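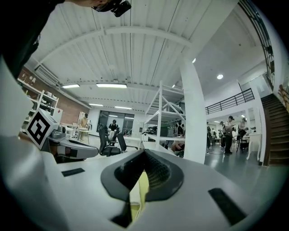 Přemysl Slanina would give the whole field one laundry basket and one hour, and he thinks the basket would win. He told me so before I had my coat off, and then he spent the rest of the afternoon cheerfully arguing the other side.

I had come to Soltine to find out whether machines can do chores yet. My short answer is a few of them, on a good day, and I came away more excited than when I walked in.

We use cookies to improve your visit. By continuing to read you accept our cookie policy.

Start with the shop floor, where things look best. Egan, a packing firm, has had an arm putting boxed parts into cartons since September. It handles 3000 boxes between service stops and it's lovely to watch. Swap the boxes for soft pouches, though, and somebody has to step in. A box has the same shape every time you pick it up. A pouch has whatever shape it landed in.

Homes are full of pouches! Towels, socks, bread bags, the cord on your bathrobe. Cloth folds over its own edges and hides the part you need to grab. A drawstring is worse, because it's thin, it slides, and you have to pull both ends at about the same speed or the bag just scoots across the table. 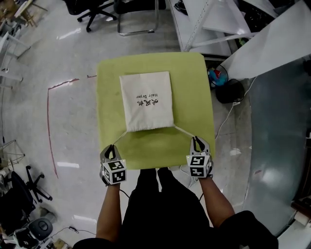
The approach that has me hopeful is also the simplest to explain. People do the chore themselves, holding the same kind of gripper the machine would use, while markers and cameras keep track of where each hand goes. Do that 1000 times with one small job and a computer has something real to learn from. I tried it for 40 minutes and was humbled (you don't know how much your fingertips tell you until you've traded them for two hard jaws). By the end I was getting better, and I could feel myself inventing little tricks, a tug here, a pause there. Those tricks are the stuff you want a machine to pick up.

How well does it work? At Nukico, a towel-folding machine trained this way gets 80 folds out of 100 right on towels it has seen before. On new towels it drops off fast, and a fold takes longer than you'd have patience for. Droltora is trying dishes next, starting with plastic ones.

So I wouldn't clear a space in the hall closet yet. But I've been following this since the days when picking up a sock at all got applause, and a machine that can close a bag it has never met no longer sounds far off to me. Slanina says he'll call when one does his socks. He still folds them himself, in pairs.

Related stories
Why warehouse robots love a square box
The long wait for a window-washing machine
Five kitchen jobs that are harder than they look

Contact us | Copyright 2019 | Back to top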